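Students at Pruvance Give Their Robot a Snack Can and a Deadline

8/29/18

I went to my first robotics club meeting last night, and I'm going to tell you right up front that I don't know a servo from a sandwich. My editor knows this and sent me anyway. The club meets upstairs at the Pruvance learning center on Ahonen Street (park in back, the front lot fills up with swim team parents), and I stayed two hours longer than I meant to.

The students are getting ready for the Pilis Cup, which comes to town in October. It's a contest for school and club teams, and the rules this year are all about everyday objects. In past years the robots pushed foam blocks into painted squares, and the kids who did that last year will tell you at length how boring it was. Now the teams have to deal with the kind of stuff you'd find in a kitchen drawer or on a desk: cups, tubes, boxes, bottles. The robot has to find the object, work out which way it's facing, and then do a job with it, all inside 180 seconds and with no human hands allowed once the clock starts.

The Pruvance team calls its robot Poren. I asked where the name came from and got four answers at once, so I'm leaving that one alone.

The job that's eating up everybody's time right now is the tube problem. A tube gets laid on its side at whatever angle the judges feel like, and the robot has to tell the open end from the closed end before it does anything else. I thought that sounded easy! I can tell the open end of a can from across a room. One of the younger students very patiently explained to me that I've had a lot of practice, and that a camera just gets a bunch of colored dots and has to be taught which ones matter. Printing is a headache, too, because a busy label can look like an edge and a shiny metal rim can catch the light and disappear.

So a big part of the work at this stage is pictures. Lots of them. The students want 200 views of the practice objects at different angles before they start the next round of training, and they've been going at it a little each meeting. You set up the table, take the view, turn the tube a bit, and go again. It's slow, and there's a fair amount of arguing over whether a new angle is different enough from the last one to count. 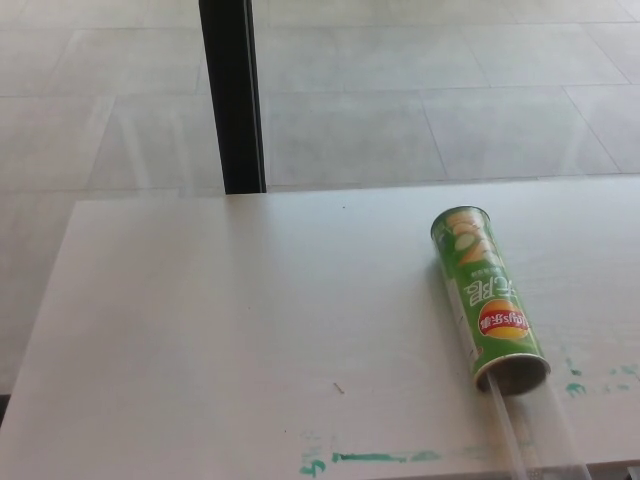

The practice tube on its side, open end toward the near edge of the table, with a clear plastic rod at its mouth.

I got a turn at placing the tube, and I was told my angles were "too polite." I kept lining it up with the edge of the table like I was setting out silverware. The judges won't do that, so now the club has a rule that you put the tube down without looking at it for too long. After that I got much better, or at least they stopped correcting me.

The clear rod got more discussion than anything else all night. See-through plastic is hard for a camera, and if I'm being fair it's pretty hard for me. Against a white tabletop you mostly get two thin bright lines and have to guess at the rest. Half the group wants to practice with the rod on a dark mat first and move to the white table later. The other half says the contest tables are white, so why get comfortable with something you won't have? They took a vote and it came out even, which meant another vote, which also came out even. I believe the plan is now to try both and compare the numbers.

I also sat in on the software side, where three students had pushed their chairs together around one laptop. They're writing the part that decides what Poren does when it isn't sure. Right now it stops and waits, and the clock keeps running. They'd like it to take a second look from a new spot and then make up its mind. In practice runs on a plain cardboard tube it picks the correct end most of the time, and the group was happy about that until somebody brought up labels with big cartoon-style graphics and the whole mood dropped a notch.

What I liked best was how much of the evening was just talking. I had pictured everyone hunched over in silence. They talk constantly, over each other, with their mouths full, and they write down whatever wins. There's a notebook for every contest they've entered, and the older students make the new ones read the last two before they're allowed to touch the code. I flipped through one and found a full page on tape. Which tape, how much tape, where never to put tape again. I could have read that page twice.

The team has 30 students on the list this fall, up from last year, and they could still use a few more for the building group, which loses people every time soccer starts. You don't need any experience. I asked that twice, for myself mostly. Students need to be in grade six or above, and there's a $5 supply fee each month that covers batteries and the snacks. If the fee is a problem, tell the front desk and they'll take care of it.

They're also collecting practice objects. Clean, empty tubes and canisters are at the top of the wish list, and they'd love to have different sizes and labels in as many colors and languages as they can get. Clear containers are welcome, too, even though I heard some groaning when that got added to the list. There's a bin inside the back door at Pruvance with the club's name on it. Please rinse things out first.

The Pilis Cup is open to the public and free to get into, and the tube event runs in the morning. I've already asked to cover it. Before that, the club is holding an open practice where families can come up and watch Poren try its luck, and I'll post the time here as soon as they settle on one.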